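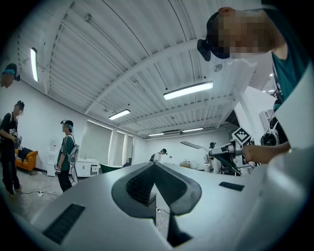
# 台面与水槽清洁(Halten 房间)说明

本文件说明 Halten 房间里"擦台面、清水槽"这一组活动的内容、物品和做法,供整理记录和以后补录的人查阅。Halten 是 Sterketitz 项目下的一个房间,浅灰色地面,白墙,白色条纹吊顶。同项目的另一处房间叫 Kelstead,物品不同,有单独的说明,两份不要混用。

分享 16 · 评论 3

## 内容范围

只包括水槽和台面的清洁。擦镜子、洗碗碟、收纳柜内物品都不在本文件范围内。文件夹名称沿用旧写法 halten_sink,没有改。

一轮清洁大约 14 分钟,包括摆放物品和最后归位。每轮单独存一条记录,中途停下的也保留,在备注栏写"未完成"。

## 物品

- 台面:黑色长方形板,带淡灰色大理石纹,做的人站着操作。
- 水槽:白色,长方形,圆角,嵌在台面里,中间有小圆形排水口轮廓。
- 水龙头:黑色哑光,出水口为长方形,装在水槽后侧。
- 喷壶:粉色壶身,浅蓝色喷头。
- 刮水器:白色刮条,深绿色手柄,手柄末端有金属挂环。
- 抹布:每轮换一块,用完放进待洗袋,不再放回台面。

清单里的喷壶和刮水器由 Fröhlich 统一配发。损坏后换同色的,换不到同色时要在备注栏写明新的颜色,否则后面按颜色检索会漏掉。

## 步骤

1. 把台面上无关的东西拿走,只留喷壶和刮水器。
2. 喷壶对着台面喷,先远后近。水槽内壁另外喷一遍。
3. 用刮水器从台面外侧往水槽方向刮。 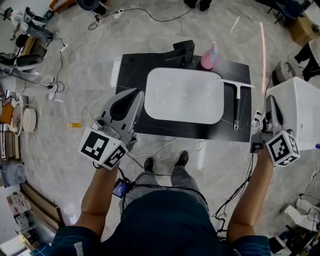 刮的时候手柄放低一些,刮条要整条贴住板面。只有一头着力的话会留下水印,需要重来。靠近水龙头底座的地方刮条伸不进去,留给抹布处理。

4. 水槽四个圆角用抹布擦,再擦排水口一圈。
5. 擦水龙头,先擦出水口,再擦底座。哑光面容易留白印,抹布拧干再用。
6. 刮水器放回台面右侧,喷壶放回水龙头右边。

## 摆放

台面右侧是白色柜子,正面有一个小圆按钮。再往外有一个灰色编织筐,还有一个牛皮色纸箱和一把深色椅子。柜子在各轮中不移动。纸箱和椅子可以挪,挪了不必记录。

地面是浅灰色大理石纹,线缆和插线板都在地上。喷水时不要朝插线板方向,水滴到地上先停下擦干,再继续。走动时注意脚下的线,不要用脚去拨。

## 记录字段

- room:房间名,填 Halten
- surface:台面或水槽,两者都做填 both
- tool:喷壶、刮水器、抹布,可多填
- done:完成填 1,未完成填 0
- note:备注,中文即可,不超过 40 字

surface 一栏早期有人填"水池",含义与水槽相同,检索时两个词都要试。done 只看步骤是否做完,不评价擦得干不干净。

## 已知问题

- 抹布颜色没有固定,不能用来区分轮次。
- 有些轮次第 2 步和第 3 步交替进行,喷一块刮一块。这种按正常完成算,不拆成两条。
- 第 6 步有时漏做,下一轮开始时刮水器会斜放在台面上。只要台面本身擦完,done 仍填 1,在备注里写"未归位"。
- 5 月的一部分记录没有写 tool,暂时留空,不要凭印象补。

## 更新

每周五合并一次新记录。改动物品清单时,同时改本文件的"物品"和"步骤"两节,旧的叫法放在备注里保留。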